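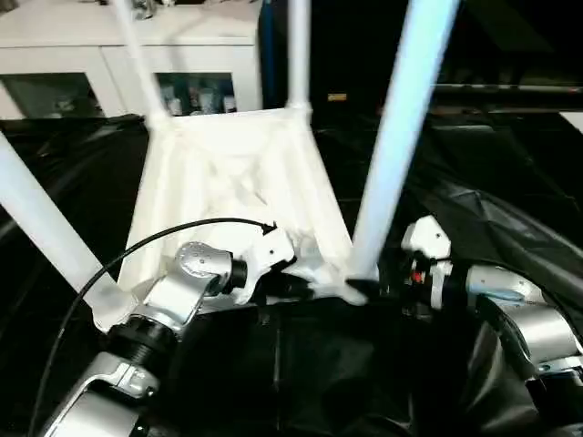 ok so I have now watched all 13 episodes of Multik and I need to talk about the final bake

Chuensuk should have won. I said it after the pastry week and I'm saying it again. That tart had layers I didn't know a tart could have!!

Gyula Dudás is a lovely guy and I'd eat anything he makes (the plum dumplings, my god) but he was in the bottom 2 in FOUR different weeks. Four! And then he gets one good cake and it's confetti time

also why do they only get 70 minutes for bread. My bread takes all day and it still comes out like a brick

Jisier going home in the semi – still mad. She dropped one tray. One. The judges ate off the other tray and loved it, I rewound it to check

someone in my replies wants a ranking so fine: Chuensuk, Jisier, Gyula, Usach, then everybody else in a big pile

(Usach would be higher if he'd stop putting rosewater in things)

reunion special is supposed to be in April, and if they don't ask about the missing custard I'm writing a letter

anyway I'm making the tart tonight. Wish me luck, I don't own a tart pan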